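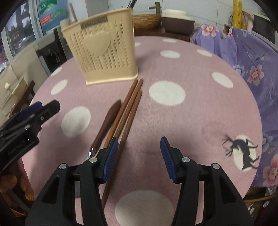
My aunt kept the key of the flat in Kallside for me, and with the key came everything that was still inside. I was allowed two evenings before the new tenants.

I left the kitchen for the second evening. The pink cloth was still on the round table, with its white dots and the deer I was afraid of when I was small. My grandmother told me that he was only sleeping. I believed this for years, and I walked softly near the table so that he would not wake.

The yellow basket with the heart I knew also. She bought it at Danko, the shop beneath the stairs, and she always said the price, 52, as if I had asked. In it she put bread, then buttons, then letters from the bank.

Three chopsticks. I looked for the fourth in both drawers and under the stove. My grandmother ate with a fork all her life, so I do not know who in this kitchen had needed them, or for which dinner. I had never thought that she could have guests I did not hear of.

The boxes were almost full. I could take the basket or the radio, and the radio was worth more.

I shook the cloth from the window, folded it with the deer inside, and laid it in the bottom of the basket. The chopsticks I put on top. Then I went down softly, past Danko, to wait for the bus.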